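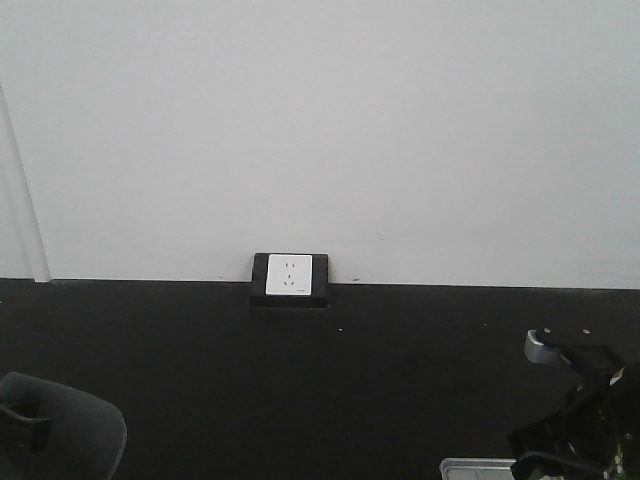
Padeck 101 壁付け作業台用天板

Padeck 101は、壁に寄せて使う作業台のための天板です。縫製、製本、模型製作、小型機器の修理、検品など、座っても立っても使う台を想定しています。脚は付属しません。お手持ちの脚、または別売のClukis脚フレームと組み合わせてお使いください。

標準色はブラックとグレーの二色です。どちらもつや消しで、木目や柄は入りません。

おもな仕様

品番:Padeck 101
幅:2,000 mm(切り詰め可)
厚み:38 mm
耐荷重:300 kg(Clukis脚フレーム使用時、等分布)
表面:Ngô仕上げ(つや消し)
色:ブラック、グレー
芯材:積層合板
木口:表面と同色の樹脂テープ貼り
設計:Ronaldo Furtado
製造:Flurkex
付属品:鬼目ナット(取り付け済み)、六角ボルト、木口補修用テープ、取扱説明書

奥行きは三種類からお選びいただけます。寸法は注文書の「奥行き」欄にある浅型、標準型、深型をご確認ください。ミシンを平置きするなら標準型以上、筆記と梱包が中心であれば浅型でも使えます。深型は奥に物がたまりやすいので、棚を併設しない方に向いています。

表面について

Ngô仕上げは、塗膜の最上層に細かな凹凸をつけたつや消しの仕上げです。照明の映り込みが少なく、白い紙や薄い布を広げたときに縁が見分けやすくなります。手触りはさらりとしていて、紙を滑らせる作業では軽い抵抗があります。

つや消しの黒は、傷よりも粉や繊維が目立ちます。裁断や紙やすりがけをする方は、ブラックを選ぶ前に色見本を取り寄せて、ふだんの作業をその上で試してみてください。グレーは糸くずやほこりがブラックほど目立たず、鉛筆の線は見えにくくなります。黒糸や濃色の革を扱う工房ではグレー、白い布や紙を扱う工房ではブラックの注文が多くなっています。
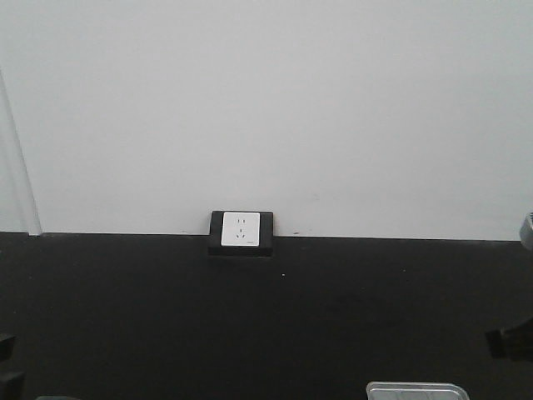 色見本は手のひらに載る大きさで、木口テープを貼った辺が一つあります。天板と同じ工程で塗っていますが、面積が広くなると色はやや明るく感じられます。窓際に置く場合は、見本を水平に置いて、昼と夜の両方で見ることをおすすめします。見本は返却不要です。

塗膜は中性洗剤、消毒用アルコールでの拭き取りに対応しています。シンナー、アセトン、剥離剤は使えません。瞬間接着剤は硬化すると塗膜ごとはがれることがあります。接着作業をする場所にはシリコーンのマットを敷いてください。ロータリーカッターを直接当てることもできません。カッティングマットをお使いください。

壁付けで使うとき

天板の奥の辺は直線に仕上げてありますが、建物の壁はたいてい完全な平面ではありません。壁にぴったり付けようとすると、片側が当たって反対側が開きます。あらかじめ5 mmほど離して置き、気になる場合はすき間材を入れてください。すき間材は別売で、天板と同じ二色があります。

幅木のある壁では、天板の高さと幅木の厚みは関係しませんが、脚の後端が幅木に当たります。Clukis脚フレームは後脚が内側に入っているため、一般的な幅木であればそのまま寄せられます。他社製の脚をお使いの場合は、脚の後端から天板の奥の辺までの距離を測ってください。

ドア枠や窓枠の近くに置く場合は、枠の出っ張りの分だけ天板の角を欠き取る加工ができます。欠き取りは一枚につき二か所までです。寸法は現場で測り、図面の裏面に手書きで構いませんので、壁側を上にして記入してください。型紙を同封いただければそれに合わせます。

配線と電源

標準品に電源は付いていません。工房で使う台の場合、電源の位置は天板の寸法より先に決めておくと配置が楽になります。ミシン、ライト、はんだごてのように定位置のある道具が多いなら壁際の中央、アイロンのように動かすものが多いなら利き手側が使いやすい位置です。

奥の辺に配線用の切り欠きを入れることができます。切り欠きは半円形と長方形があり、いずれも内側の木口に塗装をします。樹脂テープは曲面に貼れないため、半円形の内側はわずかに質感が変わります。コンセントボックスを天板に載せて固定する場合は、ボックスの底面寸法とねじ位置をお知らせください。下穴だけをあけてお渡しします。電気工事は承っておりません。建物側の配線に関わる作業は、電気工事士のいる業者に依頼してください。

延長コードを天板の裏に固定するときは、付属のボルト穴を使わず、別売の配線クリップをお使いください。木ねじは長さが天板の厚み38 mmの半分に満たないものを選び、必ず下穴をあけてから締めます。

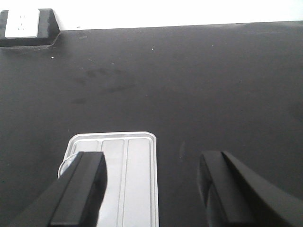 組み立ての手順

1. 床に毛布か段ボールを敷き、天板を裏返して置きます。必ず二人以上で持ってください。

2. 脚フレームを鬼目ナットの位置に合わせ、ボルトを手で仮締めします。最初から工具を使うとねじ山を傷めます。

3. 四隅が合っていることを確かめ、対角の順に本締めします。電動ドライバーは使わないでください。

4. 天板の長い辺を持ち、いったん横倒しにしてから起こします。脚だけを持って起こすと、鬼目ナットの周囲が割れることがあります。

5. 壁に寄せ、水準器を手前と奥の両方に当てて、アジャスターで高さをそろえます。床に勾配がある部屋では、先に奥の二本を決めてから手前を合わせます。

6. 一週間ほど使ったあとで、ボルトを増し締めしてください。

Clukis脚フレームについて

鋼製の角パイプを溶接した脚フレームです。左右の脚と、それをつなぐ横桟二本で構成されます。高さは座り作業用と立ち作業用があり、途中で切り替えることはできません。立ち作業用には足掛け用の桟が付きます。この桟に棚板を載せて収納にする方もいますが、重い箱を置くと掃除がしにくくなるため、軽いものにとどめてください。

耐荷重の300 kgは天板全体に均等に載せたときの値です。卓上プレス機や万力のように狭い範囲に力がかかる道具は、脚の真上に置いてください。万力を手前の辺に取り付ける場合は、天板の下に当て木を入れて締め付けます。天板に人が乗ることはできません。 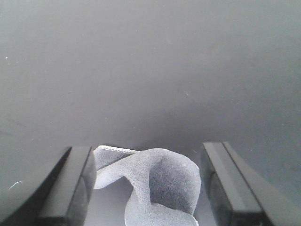

お手入れ

ふだんは乾いたやわらかい布で拭いてください。粉や繊維が多いときは、先に毛先のやわらかいブラシか掃除機で取り、そのあとで拭きます。粉の上から強くこすると、つや消しの面が部分的に光ってきます。一度ついた光りは元に戻せません。

手の脂は、薄めた中性洗剤を含ませて固く絞った布で落ちます。洗剤が残ると白い筋になるので、水拭きと乾拭きを続けて行ってください。メラミンスポンジ、クレンザー、家具用ワックスは使えません。

木口のテープが浮いたときは、当て布をして中温のアイロンを数秒当て、上から木片で押さえます。欠けた場合は付属の補修用テープをお使いください。補修用テープは一巻単位で追加購入できます。

設計について

Padeck 101の設計はRonaldo Furtadoが担当しました。前の型は天板が薄く、幅の広いものでは中央にたわみが出やすいという声がありました。101では厚みを38 mmに増やし、裏面に入れていた金属の補強材をなくしています。クランプを辺のどこにでも掛けられるようになった反面、重量は増えました。二階以上へ搬入される方は、階段の踊り場の寸法をあらかじめ測ってください。

手前の辺の角は、上側だけをごく小さく丸めています。前腕を載せたときの当たりを和らげるためのもので、下側はクランプの掛かりを優先して直角のままです。

ご注文と納期

標準寸法は在庫があれば翌週に出荷します。切り詰め、欠き取り、切り欠き、下穴の加工を伴うものは受注生産です。9月は学校や公共施設の注文が重なるため、通常より日数がかかります。

幅は2,000 mmを最大として、1 mm単位で切り詰めできます。加工後のキャンセルと寸法変更はお受けできません。図面をお送りしますので、壁の位置、コンセントの位置、扉の開く方向を確認のうえ、署名してご返送ください。

配送は玄関先または建物入口までの車上渡しです。屋内への搬入と設置は、対応できる地域に限りがあります。梱包材の引き取りは行っておりません。

関連品

Clukis脚フレーム(座り作業用、立ち作業用)
すき間材(ブラック、グレー)
配線クリップ
木口補修用テープ
Ngô仕上げ色見本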